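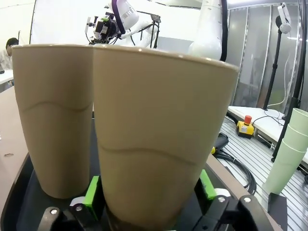
2 min read

Hungate results: cup grasping improves, with limits

Iltwood, December. The Hungate project today publishes results for a method of teaching robot arms to pick up one cup when another is nearly touching it. The team asks readers not to make too much of them.

The method, called Pascual, learns from the view at the gripper. In the trial the green finger pads had to close on the nearer of two tan cups without disturbing the one beside it. Over 122 attempts it failed 18 times. The older method, run on the same cups, did worse, but it had also been given less practice, and the paper says so.

"I have read too many releases where a robot picks up a cup and the kitchen of the future is five years off," said Jailson Andrade, who led the study. "We have a tapered cup in one colour, on one dark tray. I don't know what happens with a glass."

Benjie Sison, who checked the figures for project partner Zener, was cooler still. "Take out the five easiest layouts and the gap gets small. I would want it repeated in another lab before I paid for it."

Nested cups, such as the pale green stack near the edge of the frame, are outside the study. Failed attempts are listed in full with the paper. Zener has no plans for a product.

Press contact: Hungate project office, Iltwood.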